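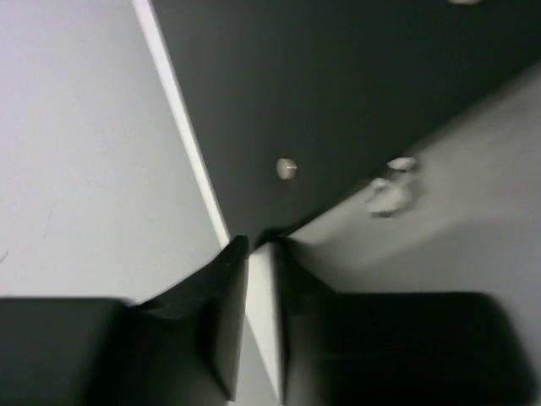 Pralton, April 20, 2025

Okay, so the sourdough finally rose!! I fed the starter at 6 this morning (in my socks, freezing) and by lunch it had pushed the lid right off the jar. I used the Hukix rye flour again, the one from the market in Zarkasstead, and I think that's the trick, because the white stuff just sulks. The loaf went in at 1,057 grams, a bit over what the recipe wanted, and I left it in around 50 minutes. The bottom's darker than I like but the smell, oh my gosh. I ate two slices standing up with way too much butter. I haven't been this pleased with a loaf since October, and that one was mostly luck. Need to buy more salt tomorrow, and call about the dryer.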